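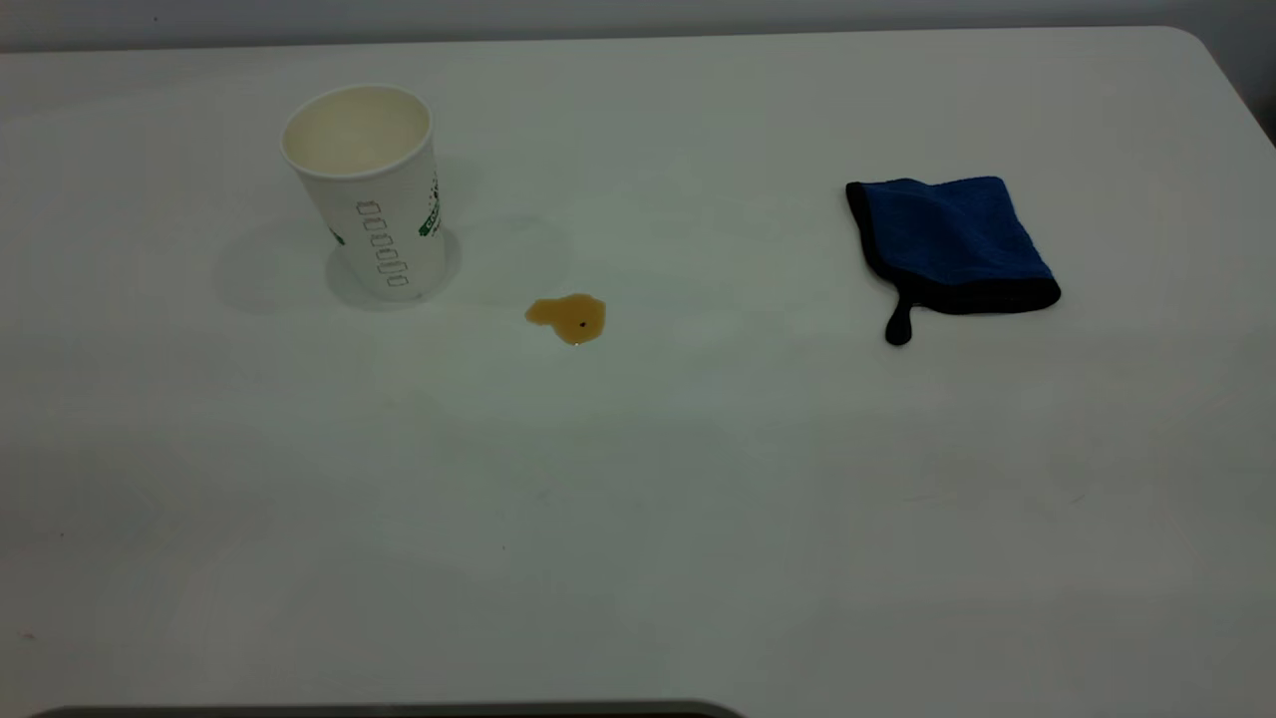 Opening

Good evening. Thanks to the Wastside for having the talk in the lecture room. Phones off, fire doors at the back.

Subject tonight is plaster casts, and one group of them in particular: the 37 casts in the Niven collection. I will cover where they came from, how they were made, how to tell a good one from a poor one, and what has been done to them over the years. Questions at the end, but stop me if a word is unfamiliar.

(Wait for the lights. Slide 1 is only the title.)

What a cast is

A plaster cast is a copy taken from a mold, and the mold is taken from the original or from another cast. That second part matters. A cast taken straight from a marble carries the tool marks, the pits and the old repairs. A cast taken from a cast of a cast is softer. The edges of the drapery go first, then the eyelids, then the gaps between the fingers.

In the 19th century nearly every art school and many town museums owned casts. Students drew from them before they were allowed to draw from a live model. Visitors who would never get to Rome or Athens could walk around the figure and see it at full size. A photograph could not do that, and engravings often corrected what the engraver thought was wrong.

Say something here on color. People expect casts to be bright white. Most were not meant to stay that way. They were sealed with oil, size or wax, some were tinted to look like old marble, and a few were painted to look like bronze.

The Niven group

The Niven casts were bought for a drawing school. The school closed, the building was let, and the casts were moved to the basement of the library. They came to the Wastside when the library needed the basement for shelving.

Of the 37, most are heads and busts. There are two full-length figures, both in several parts. The rest are reliefs, feet, hands and one horse's head. The horse's head is the one everyone remembers, and I will come to it.

The order book survives in part. It gives a supplier, Gridanden, which was a casting shop with a printed catalog. Each piece in the catalog had a number, and 23 of our casts still have a Gridanden number stamped or scratched on the back or under the base. For the others we go by the list in the order book, which is short on detail. "Female head, large" is a full entry. We have four large female heads.

(Slide 4, page from the order book. Read out two or three lines. Handwriting is hard to make out from the back of the room.)

How they were made

Keep this part simple. Two methods.

Waste mold. A plaster mold is made over a soft model, usually clay. The clay is dug out, the mold is filled, and then the mold is chipped away. One cast only. This is how a sculptor got from clay to something permanent.

Piece mold. The mold is made in sections that fit together like a puzzle and sit inside an outer case, called the mother mold. The sections come away without breaking, so the mold can be used again. A complicated figure could need a great many pieces. The largest of the Niven heads has 51 separate areas marked off by seam lines, hair included. I counted them for this talk, twice, with a lamp held low to one side.

The seam lines are thin raised ridges where plaster crept between the sections. Some shops filed them off. Others left them as proof that the cast came from a real piece mold. Gridanden left them on the heads and filed them on the reliefs. I do not know why, and the catalog does not say.

Gelatin molds came in later. They were flexible and quick to make and left very few seams, but they wore out after a small number of casts and the detail dropped off toward the end. If a cast has no seams and the curls look a little melted, gelatin is a fair guess.

(Pass the sample pieces around now. Start one at each side of the room. Ask people to hold them from underneath.)

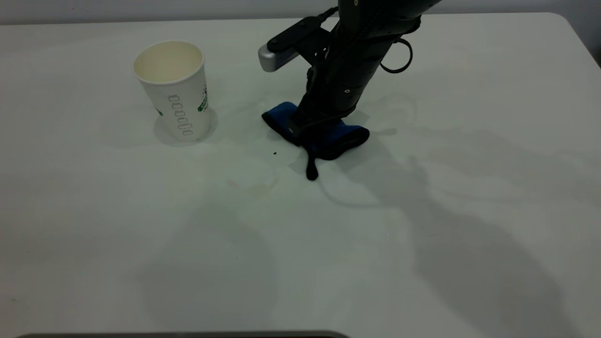 The inside of a cast tells you as much as the outside. Casts are hollow, for weight and cost. Turn one over and you see how the plaster was built up. The first coat is thin and fine. The second is coarser and has scrim in it, an open-weave cloth that holds the plaster together. Wooden laths or iron bars were added where a limb needed support.

Iron is the main trouble. It rusts, the rust takes up more room than the iron did, and the plaster splits from within. A brown stain on a wrist or ankle usually means there is a bar under it. On the standing figure from the Niven group the left ankle has been repaired at least three times. Each repair used a harder plaster than the last, so the break moved a little higher up the leg.

Surface and dirt

Plaster is porous. Dust settles on the upward surfaces and works in. On a head that means the top of the hair, the brow, the bridge of the nose and the upper lip. The result is that an old cast looks as if it were lit from below, and the expression changes. A calm face can look cross.

The usual answer in the past was a coat of white paint. Then another. The horse's head had five. With the paint on, the veins on the cheek could barely be seen and the nostril had lost its edge. It had been listed as a late copy of poor quality. When the paint came off, the surface underneath was among the sharpest in the whole group, with a yellowish wax finish still in place behind the ear.

(Slide 9, before. Slide 10, after. Leave them up for a while. Do not talk over them.)

Cleaning was done dry first, with soft brushes and a vacuum on low, then with erasers. Water is kept away from bare plaster. The paint was taken down with a scalpel in small areas. That took one person most of a winter.

Should everything be stripped? I would say no. Two of the busts were painted a dark green at the drawing school, and there are student drawings that show them that way. The green is part of what they were used for, and it has been kept.

Records

Every cast now has an entry in Sotix, the catalog system used across the museum. Entry fields: number, title, original, location of original where known, maker, marks, size, condition, finish. The finish field was added for this project. Before that, the word "plaster" had to do for all of it.

Six casts still have no known original. I have sheets with photographs of these at the front table. If you recognize one, please write it on the sheet along with where you saw it. The bearded head with the broken nose has been called a river god, a philosopher and a saint, and the hair does not suit any of them very well.

Value

Someone will ask. For a long time casts had no value at all. Schools broke them up when drawing from the antique went out of fashion, and plenty went into skips. Two things have changed that. Some originals have been damaged by weather and pollution, so an early cast can show more than the stone does now. And the casts are studied as objects of their own time, for what people chose to copy and what they left out. The Gridanden catalog has very little medieval work in it and a great deal of Greek and Roman.

Close

The casts are in the side gallery on the ground floor, open until 9 tonight. The horse's head is by the window. Look at the seam under the jaw. The two green busts are on the landing, and the full-length figures are still in the store until the plinths are ready.

Leave slide 14 up during questions. Collect the sample pieces before people get up.

Wastside Museum, Education Office | Contact us | © Wastside Museum | Back to top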